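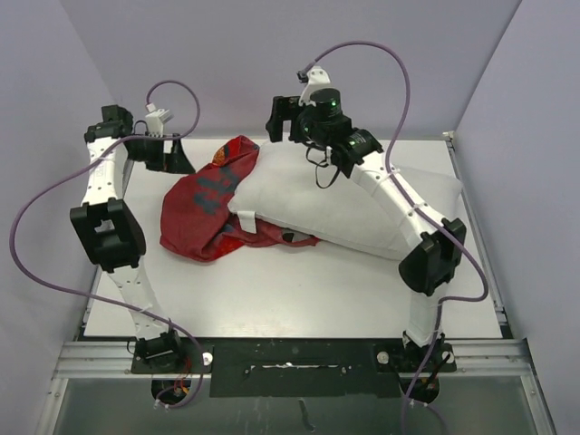 Rule 6 at Bornellow was hands out before you touch the start key, and I'd typed it myself, so you can imagine how I felt when the inspector from Fikudthorpe caught me with one sleeve over the rail. "Just fixing the pillow!" I said. She wrote that down (she wrote everything down).

"Which rule covers pillows?" she asked.

Well, none did. We had 11 rules, nearly all of them mine, and they went on about cables and knobs and who signs the log. So I grabbed a pen and added one: if it's crooked, leave it crooked, let the arms deal with it.

She read it twice. Then she asked to borrow the pen.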